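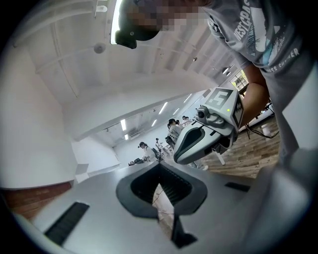
Notes for Unit 6: Learning from Hand-Held Gripper Demonstrations

Welcome back, everyone. Last time we spent the whole session on teleoperation, and several of you came up afterward with more or less the same question, which was whether a person really has to sit there driving a robot arm through every single motion before the arm can learn anything. It's a very good question, and these notes are my attempt at a proper answer (with a few detours, as usual, so bring a drink).

The short version is no. You can hand the person the gripper and leave the arm out of it. The person does the task with the gripper in their own hands, at close to their own speed, and we record what the gripper sees and where it goes. A policy is then trained on those recordings and run on an arm that carries a matching gripper. The readings call this robot-free collection. In our own course project, Radis, we just say "hand data," and I will probably slip into that without noticing.

What has to be recorded

For each moment of a demonstration we want the view from the gripper, the position and orientation of the gripper in space, and how far the jaws are open. The view is the easy one. Position is harder, and it's where most of the trouble in the first homework is going to come from, so please read this part twice!

A fiducial marker is a printed pattern whose shape and size are known ahead of time. If a camera sees one clearly, we can work out where the marker is relative to that camera. Put the patterns on the faces of a cube and there is a better chance that at least one face is readable when the wrist turns. The pose you get is the pose of the cube, though, and you still have to apply the fixed offset from the cube to the fingertips. Ronja Skjelbred, who wrote the Brorside calibration notes we use, has a lovely worked example of this, and I would do hers by hand before touching any code.

Two hands

Once there are two grippers, it isn't enough to know each path separately. Think about holding a cup with one hand and putting something into it with the other. What matters most is where the hands are relative to each other, and a small error in each path can add up to a miss. In the Hervieu exercise you will compute the left-to-right transform at every time step and feed it to the policy along with the two views. Try it without that transform as well, and keep both plots.

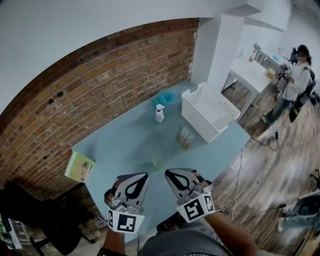
Figure 1. Two-handed tabletop setup, with a marker cube at the base of each gripper finger and household items on the table.

Tabletops like that one are a nice size of problem. A translucent cup, a basket with holes in it and a fluffy duster are all awkward in their own ways. Clear plastic borrows its color from whatever is behind it, and soft things change shape when you squeeze them, so jaw opening tells you less than you would hope.

What we found with Radis

The set you will be using, called Primuvgate, has 2181 demonstrations in it after filtering. We held out 40 for testing. When we trained on absolute gripper positions, the policy did fine until we moved the table, and then it fell apart. When we trained on motions relative to the current gripper pose, it coped much better with the move. I was so pleased that I ran it again before lunch, and then worried all afternoon that I had mixed up the folders (I hadn't).

For next time

Please read the calibration notes through the section on offsets, and plot one left-hand path and one right-hand path from the same demonstration on the same axes. Mark any stretch where the cube is lost from view. Bring the plots on paper if you can, as the projector in our room is still making everything pink.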